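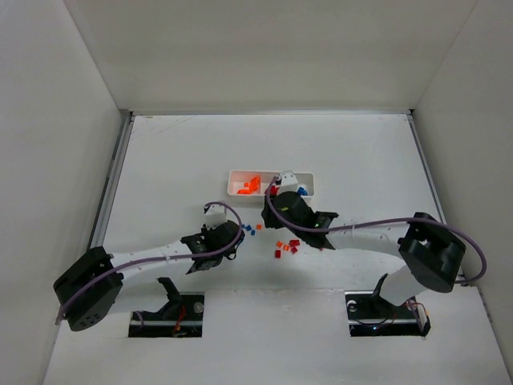

Tinuvero is publishing its good practice notes for shared two-arm workstations as a thread. The notes apply to all bench cells operated under the Petridis program and replace the guidance issued in November. They cover setup, cable care, object handling, record keeping and stopping work. A cell used for block sorting is typical of those covered: two arms facing a shared white tray, walls on three sides, and loose blocks on the tabletop within the working area. Where a rule below mentions the tray, a layout of this type is assumed.

Category: Automation / Standards and Guidance

1/ Scope. The notes apply to small tabletop arms working in pairs. They do not apply to mobile units, floor-mounted arms or any cell in which a person works inside the enclosure while the arms are powered. Those cells remain under the Porkari site rules.

2/ Responsibility. Each cell must have one named operator per session. The operator may hand over the session only when both arms are at rest, and the handover must be entered in the session log. Two people may not share the operator role.

3/ Before power is applied, the operator checks the mounting hardware at the base of each arm. Fasteners must be tight and brackets must sit square. Where the hardware is reached through slots in the tabletop, the slots must be clear of blocks, tools and packaging. A block that falls into a slot is to be removed with the power off.

4/ Cables. Every cable that travels with an arm needs enough slack for the full range of motion, and no more. In the sorting cell, a purple cable runs from each wrist back along the white link toward the base. Cables routed in this way must be checked at the wrist, along the link and at the housing. A worn jacket or a loose connector means the cell is taken out of service.

5/ Exposed boards and wiring near the table edge must be kept free of liquids and metal tools. Drinks are not permitted on or beside any cell. This rule has no exceptions, including during demonstrations.

6/ Shared zones. When both grippers can reach the same tray, only one may enter it at a time unless the task plan states otherwise. The plan must say which arm has priority and where the other arm waits. "Wherever it happens to stop" is not an acceptable waiting position.

7/ Speed. New task plans run at reduced speed for the first eight cycles. The operator keeps a hand near the stop control throughout. If either arm touches the other, the count begins again.

8/ Objects. Use only objects listed in the task plan. Chipped or cracked blocks are withdrawn. Colors matter where a camera is used for sorting, and a faded block should be replaced even if it is otherwise sound. Start positions should be varied between cycles, and the tray should not be refilled while either arm is moving.

9/ Surfaces. Table and walls are to be wiped at the end of each session. Light scuffs are acceptable. Marks that could be mistaken for an object by a camera are not, and should be reported if they cannot be cleaned off.

10/ Records. The log must show the operator, the task plan version, the number of cycles and every stop, planned or not. Failed cycles are kept. Deleting a failed cycle from the log is treated as a breach of these notes. Sites may store up to 100 cycles in a single log file before opening a new one.

11/ Stopping. Anyone present may call a stop, whatever their role. The operator stops both arms, even if only one is involved. Work resumes after the cause has been written down and the operator has repeated the checks in posts 3 and 4.

12/ Sites using Gokitz controllers should confirm that the stop control acts on both arms together. Some older setups were wired with 2 separate stops. These must be changed before the notes take effect at that site.

13/ The complete text is filed as Practice Note 111. Comments from sites in the Petridis program may be sent through the usual site contact. Please give the post number and the type of cell when commenting.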